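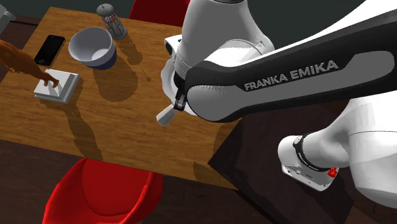 **Report on a visit to the Poltever simulation laboratory**
January 16, 2024

Members of the Lurton study group were received at the Poltever laboratory for its winter open day. The visit was arranged by Thitima Bunnag, who had asked that the programme deal with work in progress and leave finished products for another occasion. The group was met at reception by Surachet Jaidee, head of the simulation section, and taken directly to the viewing room on the upper floor.

The first hour was given to the section's table-clearing study. This work is carried out in simulation. A Franka Emika arm is placed beside a dining table on which ordinary things have been left: a smartphone, a bowl, a grinder with a metal cap. A simulated person also has a hand on the table, and the arm must carry out its task within the same space. Mr Jaidee explained that the section regards the hand as the centre of the study. An arm working alone at a table is, in his words, "a matter of patience", whereas an arm working next to somebody must be judged by how near it comes and how quickly it moves.

The section has completed 1,848 runs since May. Of these, 1,153 were accepted under its own rules, which are strict. A run is rejected if the arm touches anything other than the item it was sent for, even where the item is delivered correctly. Several members questioned whether this was too severe for household use. Mr Jaidee replied that the rule would be relaxed once the reasons for the rejected runs were better understood, and that a fair number were due to the gripper approaching small cylindrical items at a poor angle.

Members were then shown how a table is prepared. The operator chooses the furniture and the objects, sets the direction of the light and decides where the person's hand will rest. Shadows received more attention than the group had expected — the section wishes to know whether a dark patch on a wooden surface may be mistaken for an object. The software used for this purpose is called Plivico and was written in the laboratory. It is not offered for sale.

After a short break the group divided into 2 parties. One remained with the operators and was allowed to arrange a table of its own. The other attended a talk in the Fung Room on the keeping of records, at which the laboratory's method of naming and storing each run was set out in some detail. The talk was sound but long, and left little time for questions.

Lunch was provided. The laboratory can receive no more than 6 visitors at a time in the operators' room, and members wishing to attend the second visit in May should give their names to Ms Bunnag. Stout shoes are not required, but bags must be left at reception.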